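Robótica de Serviço – Notas da aula 4
Avaliação de um kit bimanual comercial: Stinix Bekar

1. Objeto de estudo
O Bekar é vendido como plataforma de bancada com dois braços, garras paralelas e software de teleoperação. A licença inclui 110 horas de suporte remoto. A unidade do laboratório foi fornecida pela distribuidora Domínguez.

2. Tarefa de referência
Manipulação de instrumentos cirúrgicos entre um tabuleiro de inox e um pano. A dificuldade está na geometria: cabos finos, argolas e superfícies refletoras, que degradam a estimativa de profundidade. Os objetos alheios à tarefa mantêm-se na mesa como distratores.

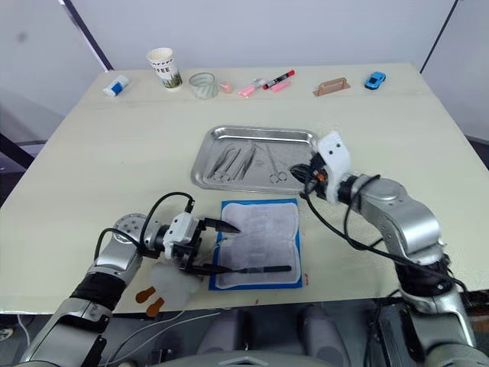
3. Critérios de avaliação
a) Taxa de preensão à primeira tentativa, registada por instrumento.
b) Erro de orientação na largada, em graus.
c) Tempo de ciclo por braço e tempo de espera entre braços.
Cada configuração é repetida em 3 séries. Uma queda fora do tabuleiro conta como falha e não se repete o ensaio.

4. Limitações do produto
O manual não especifica a força mínima de fecho. O registo de dados para às 2000 amostras por sessão, salvo com o módulo Desow, vendido à parte. A recalibração após troca de garra é manual.

Entrega do relatório: terça-feira, até ao início da aula prática.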